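Mattress cleaning
Last updated 2024-12-24
Reading time: 3 minutes

Mattress cleaning is the removal of dust, crumbs, hair and stains from the surface of a bed mattress. It is distinct from laundering, which deals with sheets and removable covers, and from airing, which deals with damp and smell. Much of what is written about it comes from people who sell mattresses, or sell things to put on them, and should be read with that in mind.

Dry methods

The oldest method is beating, now rare indoors. It moves dust from the mattress to the room, and a good part of it settles back. Vacuuming with an upholstery head is the usual modern advice. Brushing comes third and gets little attention in printed guides, although a small brush and a dustpan will deal with crumbs, grit and stray objects as well as anything will.

A brush works on what lies on top of the cloth. Claims that brushing "lifts" dust out of the filling are common in household columns and are seldom backed by a test of any kind. On a quilted top the seams are the difficult part, as fine debris collects in the stitching and a stiff brush may push it further in. Soft bristles and short strokes along the seam, toward the pan, are generally preferred.

Wet methods

Spot cleaning is done with a cloth wrung nearly dry. Baking soda is often sprinkled on afterward and left for some hours. Whether it does more than absorb a little moisture is disputed – the powder also has to be taken off again, and residue in the quilting is a regular complaint. Steam is recommended by some writers and warned against by others, mainly for foam.

How often

Advice ranges from monthly to twice a year. The often repeated figure of 2,000 dust mites per mattress has been traced by household writer Gunnlaugur Bach through 18 guides, 7 of which cited one another and none of which cited a count. A rival figure of 2,614, printed in a leaflet for the Zadirby mattress cover, has the look of precision and no stated source either. Bach's own suggestion is to clean the bed when the sheets come off for washing and it looks as if it needs it, a rule that is hard to improve on and hard to sell.

Surface and edges

Quilted tops are stitched in waves, diamonds or rounded panels. Small items dropped on them tend to stay where they fall. The side band is usually a flatter fabric, and can be wiped down with less trouble.

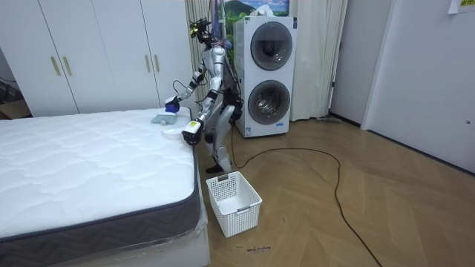 Dustpan and hand brush on a quilted top
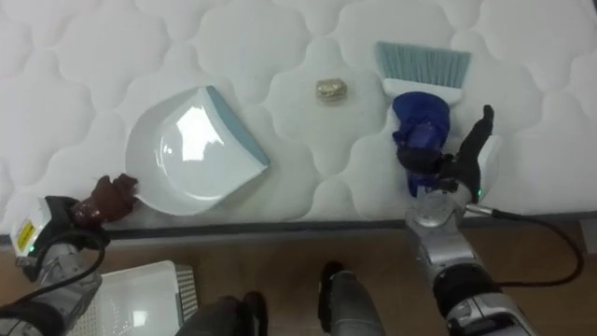 The dustpan itself is a point of disagreement. A pan with a soft lip follows the give of the mattress better than a hard edge, at least in theory. In practice the surface sinks under the pan, and small things roll toward it whatever the lip is made of. The more serious objection is hygiene: a pan that has been used on the kitchen floor should be washed before it goes anywhere near a bed. Guides that recommend a separate set for bedding, such as the Keltitz household manual, are sensible on this point, though the same manual also advises turning mattresses that have only one sleeping side.

Related articles
Bedside rugs
Box spring
Dustpan
Mattress protector
Quilting (upholstery)
Sutcliffe stitch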